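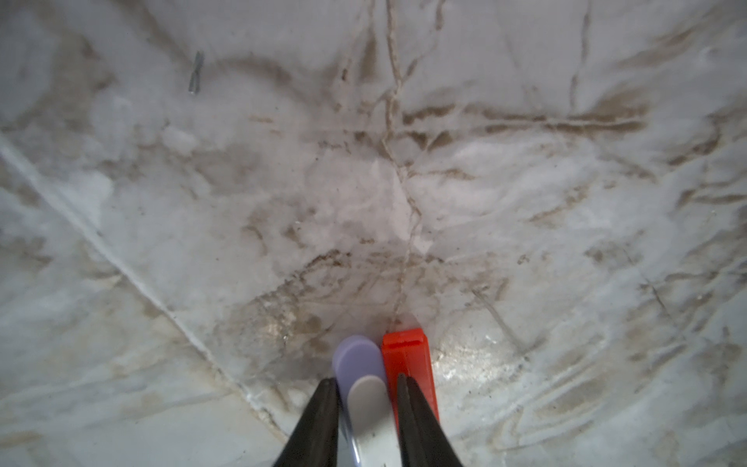 Kouris Public Library - Lost Property and Lending Desk

Frequently asked questions

Last updated 14 March 2018

I left something in the library. Where do I ask?

Come to the lending desk on the ground floor, to the left of the main stairs. Items found in the reading rooms are brought down at closing time, so if you lost something this afternoon it may not reach us until the evening. You can also call extension 647 and leave a message. Please say which floor you were on and what the item looks like.

How long do you keep things?

Most items are kept for 30 days. Bank cards, passports and driver's licenses are kept for 48 hours and then handed to the police station on Javberg Street. Food, open drinks and wet umbrellas are thrown away the same day.

Do I need to prove that something is mine?

Yes. For clothing and books, a good description is enough. For phones we ask you to unlock the screen. For bags and cases we ask you to name two things inside before we hand them over. You will sign the claim book and show your library card or another form of ID.
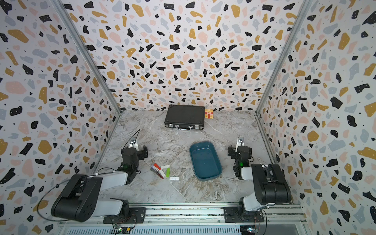 Briefcases and other hard cases are claimed in person only.

Can someone else collect my item?

They can if they bring a signed note from you and a copy of your ID. The note has to name the person collecting. We can't accept a text message shown on a phone.

Will you mail it to me?

We mail small items within the country if you pay the postage first. We don't mail keys, cash, medicine or anything made of glass. Large bags have to be picked up.

I left a coat in the Fistholm Room after an event. Is it with you?

Probably not. The Fistholm Room is rented out in the evenings and has its own coat rack, which is emptied once a week. Ask Zoi Gavalas in room bookings first. If she doesn't have it, come to us.

What happens to flash drives?

We don't plug them in. We used to, in order to look for a name, but that stopped last November on the advice of our IT manager, Iason Deligiannis. Tell us the color, the shape and anything attached to it, and where you were sitting if you remember. A drive that isn't claimed in 30 days is destroyed. It is never sold or given away, whatever condition it is in. 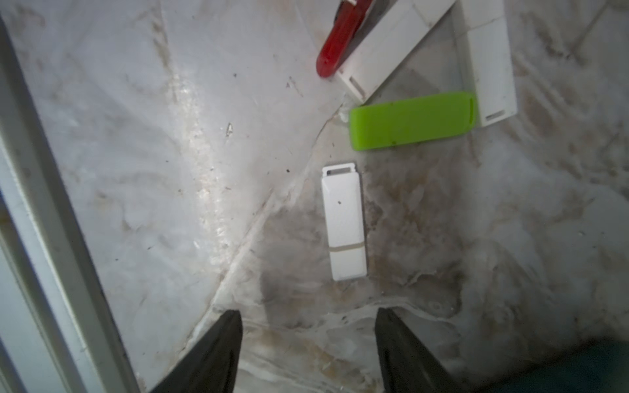 A white USB flash drive with a loop at one end.

If you print at the library often, consider putting a label with your phone number on the drive. The printing desk has labels and a pen.

My file was saved on a library computer. Can you get it back?

No. The public computers clear themselves when you log out. This includes the desktop and the downloads folder. Save to your own drive or send the file to yourself before your session ends - the screen shows a warning five minutes before.

Can I borrow a charger or a drive from the desk?

Chargers can be borrowed for use inside the building. We take your library card while you have one. We don't lend flash drives.

What if I lost a library book?

That is handled separately. Report it at the lending desk or by phone as soon as you notice, and the late fees stop on that day. You have 30 days to look for it. After that you pay the replacement price, or bring us a new copy of the same edition. If the book turns up later in good condition, we refund the price but not the fees.

Where do unclaimed things go?

Clothing and umbrellas go to the Bralivside charity shop. Books go to the spring book sale. Jewelry and anything we think is worth more than 300 is passed to the town office, which keeps it for a further period under its own rules.

I found something. Should I hand it in or leave it?

Please hand it in. Give it to any member of staff and tell them where you found it. If it is a bag or case that seems to have been left alone for a while, don't open it or move it. Tell the desk and we will deal with it.

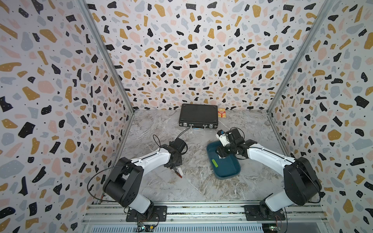
Opening hours and contact

The lost property counter is open Monday to Friday from 10 to 6. On Saturdays the lending desk can take in found items but can't return them, as the cupboard is locked. We are closed on Sundays and public holidays.

Questions about a claim: Vesela Atanasov, lending desk
Complaints and refunds: Nektarios Athanasiadis, front office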